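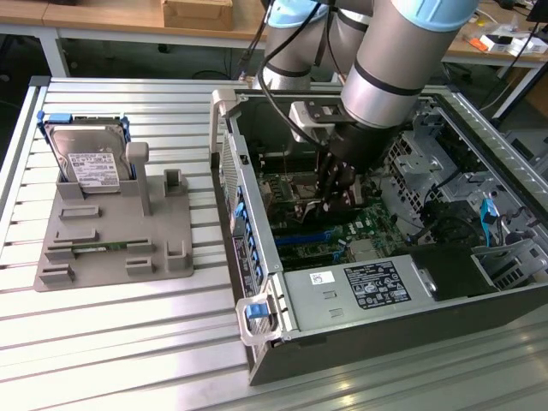
Old walls, working town

Skerlow has had a town wall for longer than it has had a town council, and for most of that time the two have left each other alone. The wall was begun in the thirteenth century, partly pulled down in 1660 and patched with whatever came to hand in the years after. People have built against it, through it and in a few places on top of it. A pub cellar runs under the east side. The primary school uses a length of it as the back of the bicycle shed.

That easy arrangement is now being looked at again. The district has drawn up a conservation plan for the old quarter, the first to treat the wall, the lanes and the buildings between them as one thing. The draft went on show at the library on Wed 29 May and will stay there until the end of the summer. It runs to 400 pages with the maps, and a short version is kept at the desk for those who want only their own street.

The old quarter holds 633 buildings within the line of the wall. Fewer than half are listed. The rest are ordinary houses, shops and yards, many of them much altered, and it is these the plan is mostly concerned with. A listed house already has its rules. A plain brick cottage next door, with a slate roof and a shared well in the yard, has had almost none, and the lanes have changed through small jobs on houses like that: a window here, a dormer there, a front step taken out for a ramp.

The survey behind the plan took two winters. Surveyors went lane by lane, starting at the Figueroa Gate, which got its name from a wine merchant who leased the rooms above it and stored his barrels in the guard chamber. They recorded doors, roof lines, paving, boundary walls and the narrow drains that carry rainwater down to the river. Each property has its own sheet, and owners can ask to see theirs and correct it. A fair number have done so. One house in Tanner's Row had been dated a full century too late, and the owners brought in the deeds to show it.

The drains turned out to matter more than anyone expected. The lanes slope towards the wall, and water used to leave through a row of low openings at its foot. Most of these were blocked when the outer road was raised. Since then the water has sat against the stone on the inner side, and the lime mortar has been washing out from behind the facing. The bulge near the school, which was fenced off last autumn, is put down to this. The plan asks for the openings to be cleared and the old stone channels relaid before any money is spent on the wall itself.

Skerlow has been helped by what happened at Nimlow, a day's walk up the valley and much the same age. Nimlow restored its walls first and its streets later. The stonework there is in very good order, and visitors can walk the whole circuit. Inside, though, the shops that served the lanes have mostly gone. There is one baker left. Rents rose once the walk opened, and several of the larger houses are now let by the night. The people who wrote the Skerlow plan spent a week in Nimlow, and their notes on it are printed at the back of the draft. They are polite but quite plain about the empty houses in winter.

So the new plan puts a good deal of weight on people living where they live now. It sets aside a repair fund for homes, with grants of up to 20 per cent of the cost of traditional work such as lime pointing, sash repair and slating. It keeps the Thursday market in the square. It also names a small number of trades, among them the cooper and the two remaining stonemasons' yards, whose premises should stay as workshops if they are sold.

The workshops are where most of the argument lies. An owner who wants to retire may get far more for a yard with permission for flats than for a yard that must stay a yard. The plan offers a lower business rate in return, and not everyone thinks that is enough.
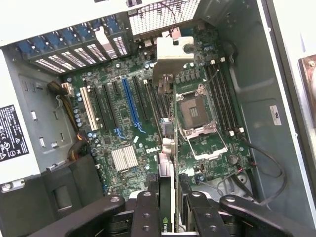
One resident of Tanner's Row told the first open meeting that she had no quarrel with saving the workshops, but she wanted to know who would be working in them in ten years' time. The college had stopped teaching masonry, she said, and a protected yard with the gates shut was no use to the street. She asked for an apprenticeship to be written into the plan alongside the rate relief.

The officers have taken that away to look at. There is a possible partner in the Revus trust, which already runs a building-craft course on the coast and has space for a few more trainees. Nothing has been agreed, and travel is the sticking point. The last bus back to Skerlow leaves before the course finishes for the day.

Other changes are likely before the plan is adopted. The rule on solar panels is being redrafted to allow them on rear slopes that cannot be seen from the wall walk. The proposed ban on plastic gutters may be softened for houses outside the three oldest lanes. Shopkeepers have asked for delivery hours to be left as they are.

Clearing the first of the blocked openings, on the stretch beside the school, does not depend on the plan and has its own budget. The work is due to begin once term ends, and the bicycle shed will be moved to the other side of the playground while it goes on.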